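Start Beiträge Antworten Medien Gefällt mir

So, ich hab mir jetzt doch den Handgreifer von Zustus geholt, das Leihpaket mit Ersatzpads. Sieben Wochen Laufzeit, 200 Euro. Ich schreib hier mal mit, weil vor dem Bestellen kaum was zu finden war 🧵

Erster Eindruck: liegt gut in der Hand, die Finger laufen schön parallel zusammen und das Gestänge hat null Spiel. Die Anleitung ist dafür ein Witz, zwei Seiten, eine davon Garantie.

Laut Zustus halten die Pads 1.000 Griffe. Äh, nee. Bei mir war deutlich früher Schluss mit schön, und das rechte macht mir echt mehr Sorgen als das linke:
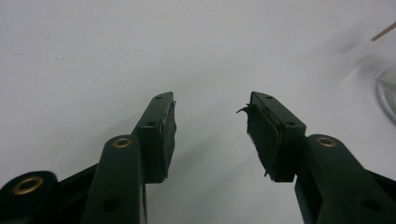
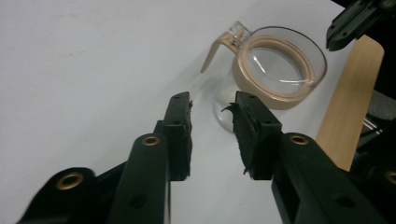 Bei beiden Aufnahmen steht rechts so ein Fetzen nach innen in den Spalt. Für grobe Sachen wär mir das ja egal, aber bei Glas will ich da eine saubere Fläche haben!

Gwilym Prydderch: Bei uns sah das genauso aus, wir kleben inzwischen die Pads von Siregar drauf. Kosten 40 Euro der Satz und man muss sie selber zuschneiden, aber der Kleber hält wenigstens an den Kanten.

Danke dir, Siregar hatte ich gar nicht auf dem Schirm! Passen die ohne Schleifen auf die Fingerspitzen? Und merkt man den Unterschied in der Dicke beim Zugreifen?

Hab parallel dem Support geschrieben. Antwort kam flott und war nett (Grüße an Dela Sowah), ein neuer Satz ist unterwegs. Ob die Griffzahl auf der Produktseite geändert wird, wollte sie mir nicht versprechen.

Zwischenstand: Mechanik top, Pads flop, Service gut. Kaufen würd ich ihn zu dem Preis noch nicht, verlängern bis Mai vielleicht schon. Mal sehen, wie der neue Satz sich macht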